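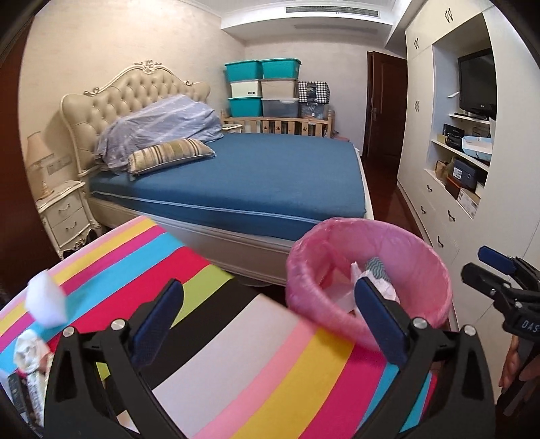

User Guide > Visits and Open Days

Section 11. Running the Wastebasket Demonstration

Of everything we show on a visit, this is the task people ask to try again. It uses two hand-held grippers, a lined wastebasket and a few scraps of paper, and a ten-year-old can pick it up as fast as an engineer. Please let guests have the grippers early. Watching is fine, but the moment the fingers close on a tissue and somebody laughs is what the day is for!

This section covers a demonstration in a furnished home. For the bench version used at the Berge showroom, see Section 14.

What you need

Two hand-held grippers, with cameras fitted and charged
A small wastebasket and a spare liner
Clean paper and unused tissues
A low table, bench or stool that doesn't rock
A laptop or tablet running the Drevix viewer
The visitor sheet and a pen

Before guests arrive

1. Ask the host which room you may use and which parts of it are private. Close doors and drawers you have been asked to leave alone.

2. Leave the furniture where it is. A real bedroom with its bedding, lamps and storage boxes tells guests far more about home robotics than a cleared floor does, and they always have plenty to say about it.

3. Put the wastebasket on or beside the table and fold the liner over the rim. Press the fold down all the way around. A loose liner will lift out with the first tissue that catches on it (Ingvild Hovland has this on film from the January open day, and we still play it for new hosts).

4. Squeeze and release each gripper a few times. The fingers should open fully and meet along the pads. If a pad has lifted at one corner, set that gripper aside.

5. Start the Drevix viewer and check that both camera views appear. Wave one gripper, then the other, so you know which view belongs to which hand.

Note: Bold patterns on the table are welcome. Stripes, checks and florals all give guests something to talk about once they see the room from the gripper's point of view.

Showing the task

6. Hold one gripper in each hand and stand where guests can see both your hands and the table. Tell them what you are about to do in one sentence: "I'm going to pick up this tissue and drop it in the basket."

7. Open the fingers wide and bring them down slowly on either side of the tissue. Close until the tissue holds, and no further.

8. Lift, move over the basket, pause, and open. The pause matters. It marks the end of the carry clearly in the recording, and it gives the people at the back a chance to catch up.

9. Repeat with a flat piece of paper. This is harder and it's supposed to be! Use the second gripper to steady the edge, or slide the sheet toward you until it buckles enough to grab.

10. Play the recording back from one gripper's camera. Let it run without talking over it the first time.

Caution: Keep fingers, sleeves, bracelets and hair clear of the linkage while the gripper closes. Ask guests to hold the body of the gripper and never the moving arms.

Caution: Use only clean paper. Empty the basket of household trash before the visit and put in a fresh liner.

Letting guests try

11. Start each guest with one gripper. Add the second when they ask for it, and they will ask.

12. Stay within arm's reach but keep your hands down. Duyên Đồng, who trained most of our hosts, used to put hers in her pockets, and it's still the best advice in this guide. A guest who misses the tissue three times and gets it on the fourth goes home happy.

13. If a guest would like their attempt saved, have them sign the visitor sheet first. Otherwise turn recording off and leave the live view on.

14. Between guests, take the paper out of the basket, reset the table and wipe the grips.

Note: The hall display shows the number of saved attempts in the visit library. It stood at 1,622 when this edition was prepared. Guests love seeing it tick up after their turn, so refresh it before they leave the room.

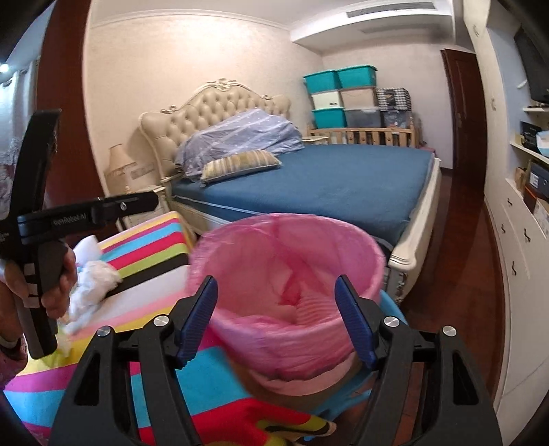 Can children use the grippers during a visit?

Children can try them with an adult standing next to them, one gripper at a time. Set the basket on something low enough for them to see into it, and have them sit if the gripper feels heavy. A parent or guardian has to sign the visitor sheet before any attempt is saved.

If something goes wrong

One camera view is black. Close the viewer, reseat the cable at the gripper, and open the viewer again. Code 607 means the camera was found but is already in use by another program.

The tissue slips every time. Wipe the pads with a dry cloth. Tissue dust builds up quickly over a long afternoon.

The fingers feel stiff. Stop using that gripper and tag it for Tyra Blomqvist at the Bitier workshop. Please don't tighten or loosen the pivot screws yourself.

After the visit

Offer the host a look at the recordings and delete any they would like removed. Bag the liner and paper, put the room back as you found it, and pack the grippers with their fingers open. Send the visitor sheet to Vilgot Lindholm the same evening, with anything funny a guest said written on the back.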